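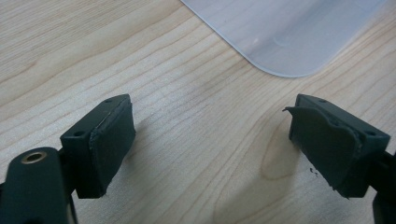
Pale wood, grain running on the diagonal. Wipe along it, never across.

Wooden tables — quick tips
2018-07-18

Few things I've picked up. No order to them.

White rings from mugs. Dry cloth over the mark, iron on low, no steam, a few seconds at a time. Lift and look. Keep going till it fades. Black rings are a different job, the water has gone right in and you'll be sanding.

Grease. Bicarb paste, leave 15 minutes, wipe off with a damp cloth. Test underneath first, some woods go yellow.

Oiling. Thin coats! Everyone puts too much on and then its sticky for a week. Rag, small puddle, rub it out, wait, wipe off whatever is still sitting on top. Mine gets done every 4 months, plus an extra one in February when the heating has dried it all out.

Oily rags — lay flat outside to dry, or soak in water before binning. Don't leave them in a heap, they can catch fire on their own. Really.

Crumbs in the joins. Old toothbrush, or a wooden skewer. Not a knife.

Dents. Damp cloth, warm iron, press. Bare or oiled wood only, no good on varnish.

Wobbly leg. Check the bolts before you start folding up cardboard. Ours just needed half a turn.

Scratches. Rub half a walnut along the scratch, leave a bit, buff. Only works on shallow ones, and better on darker wood then pale.

Felt pads under lamps and vases. Cheap, stick them on, done.

Next time: chopping boards and that smell of onion.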